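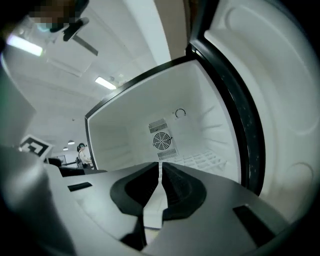
冷蔵庫の庫内清掃は、どのくらいの頻度で行うのが適切か。
共同で使用する冷蔵庫の場合、棚を外して行う全体清掃を月に一度、汚れた箇所の拭き取りをその都度行うのが、本調査で得られた範囲では無理のない目安である。

学生プロジェクト > 生活環境実習 > 最終報告 > 共用冷蔵庫班
4月　報告者：ウ・イェソ(Ye-seo Woo)、レカ・パラニアッパン(Rekha Palaniappan)

共用冷蔵庫の庫内清掃手順と維持管理に関する報告

1. 目的

本報告は、学生寮カマト館(Kamath)の共用台所に置かれた冷蔵庫を対象として、庫内清掃の手順を定め、居住者が交代で実施できる形に整えることを目的とする。生活環境実習では、班ごとに寮内の設備を一つ選び、現状の把握、作業の試行、手順書の作成までを行うことが課題とされている。本班は冷蔵庫を選択した。指導はベンカテシュ・ナンブーディリ講師(Venkatesh Namboodiri)による。

当該の冷蔵庫については、従来から明文化された清掃の決まりがなく、学期末に残留者が中身を処分する慣行のみが存在した。前年度の居住者会議の記録には、庫内のにおい、所有者不明の食品、棚のべたつきに関する意見が繰り返し記載されている。いずれも個人の注意だけでは解消しにくい事項であり、作業の分担と手順の両面から検討する必要があると判断した。

2. 対象および条件

対象となる冷蔵庫を日常的に使用する居住者は20名である。食品の保管場所は棚ごとに階別で割り当てられているが、割り当ての表示は剥がれやすく、実際には空いている場所に置かれることが多い。

庫内は白色で、側壁には棚を受けるための浅い凸部が成形されている。奥の壁には円形のファン格子をもつ四角い通気パネルがあり、その上下にも細長い通気口が並ぶ。格子状の白いラックは取り外して洗うことができる。扉の内側は大きなくぼみと低い凸部からなる成形品で、周囲に黒いパッキンが取り付けられている。

清掃の観点からは、平らな壁面よりも、これらの凹凸、格子、パッキンの溝に手間がかかる。手順書の作成にあたっては、この点を作業時間の配分に反映させた。

予算は4,000円とし、中性洗剤、布巾、やわらかい毛の小型ブラシ、保冷用の袋、表示用の札の購入に充てた。洗剤は寮の売店で扱っているフラタ(Flata)の食器用中性洗剤を使用した。特別な薬剤を用いないことは、居住者が同じ作業を継続できるようにするための条件として、計画の段階で合意したものである。

3. 事前の周知と中身の移動

清掃の一週間前に、台所の掲示板と各階の連絡網で実施を知らせた。掲示には、保管を続ける食品に氏名と部屋番号を記入すること、記入のないものは立会いのもとで処分することを記した。文面は日本語と英語の併記とし、英語の文面はバーヴァナ・デソウザ(Bhavana D'Souza)が確認した。

当日は、電源を切る前に中身をすべて取り出し、次の区分に従って仕分けた。

・記名があり、期限内のもの
・記名があり、期限を過ぎたもの
・記名のないもの
・調味料など、共同で使用しているもの

記名があり期限内のものは保冷用の袋に移し、階ごとにまとめた。期限を過ぎたものについては、所有者に連絡を取り、返答を待ってから処分した。記名のないものの扱いには時間を要した。台所にいた居住者から申し出があり、処分対象から外したものもある。後述のとおり、この点は手順書の改訂で見直した。

調味料は容器の口と底を拭いてから戻すこととした。棚のべたつきの多くが容器の底に付着した液だれに由来していたためであり、庫内だけを拭いても短期間で元の状態に戻ることが試行の段階で確認されている。

4. 庫内の清掃

4.1 電源と取り外し

電源プラグを抜き、取り外しのできる棚、ラック、扉の収納部品を順に外した。外す前に、各部品の位置を紙に書き取った。棚は手前を少し持ち上げてから引き出すと外れるが、無理に引くと側壁の受け部を傷めるおそれがある。固着している場合は、ぬるま湯で湿らせた布を当て、しばらく置いてから再度試みることとした。

外した部品は流しに運び、室温に近づくのを待ってから洗った。冷えた部品に熱い湯をかけることは、割れやひずみの原因となるため避けるべきである。

4.2 壁面と床面

壁面は上から下へ拭いた。洗剤を薄めたぬるま湯に布を浸し、固く絞って使用する。側壁の凸部は上側に汚れがたまりやすいため、布の角を折って沿わせるように拭いた。その後、水拭き、乾拭きの順に仕上げた。

床面には野菜くずと乾いた液だれがあった。先に乾いた紙で取り除き、残ったものを湿らせて拭き取った。最初から濡れた布で拭くと細かなくずが隅に寄り、かえって時間がかかる。これはレカ・パラニアッパンが一回目の試行で記録した事項であり、以後の手順に反映されている。

4.3 通気口まわり

奥の壁の通気パネルは、分解せず表面のみを清掃した。洗剤液を直接吹き付けることは禁止し、固く絞った布とやわらかいブラシだけを用いた。格子の隙間に水が入ることを防ぐための措置である。

あわせて、通気口の前に食品を詰めないことを使用上の注意に加えた。冷気の通り道がふさがれると庫内の温度にむらが生じ、奥の食品が凍る一方で手前の食品が十分に冷えないことがある。居住者への聞き取りでも、葉物野菜が凍ったという例が挙げられた。

4.4 ラックおよび扉の内側

格子状のラックは、表裏を返しながらブラシで洗った。縦横の交点に汚れが残りやすく、一方向にこするだけでは落ちない。すすいだ後は立てかけて水を切り、乾いた布で拭いてから戻した。

扉の内側は、くぼみの縁と丸みのある角を重点的に拭いた。作業中に扉へ体重をかけると蝶番に負担がかかるため、片手で扉の外側を支えながら行うこととした。

4.5 パッキン

パッキンは溝を指で軽く開き、薄く巻いた布で拭いた。黒いパッキンでは白い付着物が目立つ一方、かびの発生には気づきにくい。色だけで判断せず、布に付いた汚れを確認しながら進める必要がある。

清掃後には、紙片を扉に挟んで引く方法で密着の程度を調べた。紙が抵抗なく抜ける場合は、パッキンの変形または異物の挟まりが考えられる。今回の点検では下側の一か所で抵抗が弱く、溝に残っていたくずを除去したところ改善が認められた。

5. 作業時間と分担

作業は二人一組を基本とし、一人が庫内、もう一人が流しでの部品洗浄を担当した。三人以上での作業も試みたが、扉の前が混み合い、時間の短縮にはつながらなかった。庫内が早く終わった場合は、乾拭きに加わるものとした。

開始は午前9時とした。朝食の利用が一段落し、昼食の準備が始まる前に食品を戻せる時間帯である。夕方の実施も検討したが、買い物から戻った居住者が食品を入れられず、台所に袋が並ぶ結果となったため採用しなかった。

部品を戻した後は電源を入れ、庫内が冷えるのを待ってから食品を収めた。保冷用の袋は、肉、魚、乳製品を入れたものから先に空けた。

6. 居住者からの意見

手順書の案を掲示したうえで意見を募ったところ、6名から回答があった。主な内容は次のとおりである。

「札に日付を書く欄がほしい。名前だけでは、いつ入れたものか本人も忘れてしまう。」

「清掃当番が期限切れの食品まで判断するのは負担が大きい。判断の基準を紙に書いておいてほしい。」

「扉の内側は割り当てがないため、結局は早い者勝ちになっている。」

第一の意見を受け、札に入庫日の欄を設けた。第二の意見については、記名のない食品を処分対象の箱に一日置き、その間に申し出がなければ処分するという基準を定めた。第三の意見については、扉の内側を共同の調味料と飲料に限る案を居住者会議に提出している。

なお、寮の設備担当であるズデニュカ・ソコル氏(Zdeňka Sokol)からは、電源を抜く作業を行う際には事前に管理室へ連絡するよう求められた。手順書の冒頭にこの旨を追記した。

7. 考察

清掃そのものに要する労力は、当初の見込みより小さかった。時間を要したのは、所有者の確認と食品の仕分けである。記名の徹底が進めば、月に一度の全体清掃は二人の当番で十分に実施できると考えられる。

一方、本班の試行は一つの学期の中で行われたものであり、気温の高い時期の状態は確認できていない。夏季には飲料の保管が増え、扉の開閉も多くなることから、パッキンと床面の汚れ方が異なる可能性がある。清掃頻度については、次年度の班による再検討が望ましい。

においの評価についても課題が残る。本班では担当者の感覚による記録にとどまり、評価者間の差を検討していない。実施前後の比較を行う場合には、清掃に参加していない居住者にも協力を求め、同一の評価用紙を用いることが必要である。

8. 今後の予定

手順書の改訂版は台所の掲示板に掲出し、当番表とともに管理室でも保管する。小型ブラシと札の残りは、流し下の共用箱に収めた。当番の引き継ぎは居住者会議の場で行い、初回の全体清掃にはウ・イェソが立ち会う。

隣接するジルム館(Jilum)からも手順書を利用したいとの申し出があった。同館の冷蔵庫は棚の構造が異なるため、取り外しの項は先方で書き直すこととし、食品の仕分けと記名に関する部分を提供した。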